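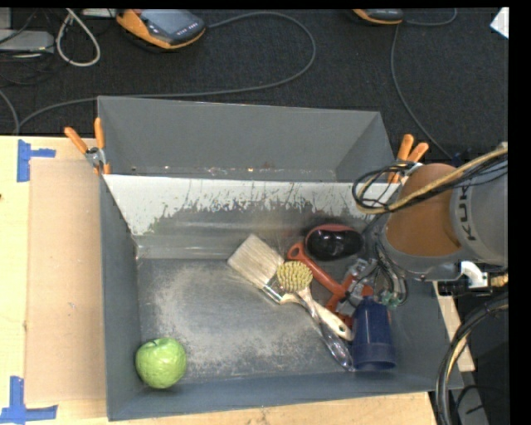

Alcides Espinoza wrote to us that he read the old version of this page two times and still did not know if he must rinse his jars before he brings them. He is right, the old page did not say it. We wrote the questions again in October 2025, and his is now the first one.

Do I have to rinse jars and cans?
Yes, but a quick rinse with cold water is enough. You do not need soap. Labels can stay on. Please take the lids off and bring them separately.

Where are the drop-off points?
There are two. The larger one is in Ovden, behind the bus station, and the smaller one is in Bogale, next to the school parking lot. Both take glass, cans, paper and small metal. Only Ovden takes electrical items.

Who can use them?
Every household in Ovden, Bogale and Tistarach. You need the green Skesine card. If you live in Tistarach and you never received a card, it is possible that your address is still in the old list. Write to us with your name and street and we will send one.

How much can I bring in one visit?
Up to 3000 liters in a year for each card, and there is no limit for one visit. Most families never come near this amount. Small shops need a different card, please ask for form 212.

Can I bring batteries?
Household batteries, yes. Put tape on both ends of the flat square ones. Car batteries we cannot take, the shop where you buy the new one has to accept the old one.

What about broken drinking glasses and window glass?
These do not go with the jars, they melt at another temperature. Wrap them in newspaper and put them in your normal trash. For a whole window, please call first.

Is cardboard with food on it okay?
A few dry crumbs are okay. If the cardboard is greasy, tear off the greasy part and bring us the rest.

I lost my card. What now?
Call us and press 406 when you hear the menu. The old card is stopped the same day and the new one comes by mail. The first replacement is free.

Do you sell compost?
In spring only. Last spring we gave out 1036 bags and we had none left after the second week, so it is better to come early.

Will the opening hours change in winter?
Yes. From November both points close one hour earlier, at five. The morning hours stay the same.

My question is not here.
Please write to the Skesine office, in any language you like. We answer in English or we find a colleague who can help.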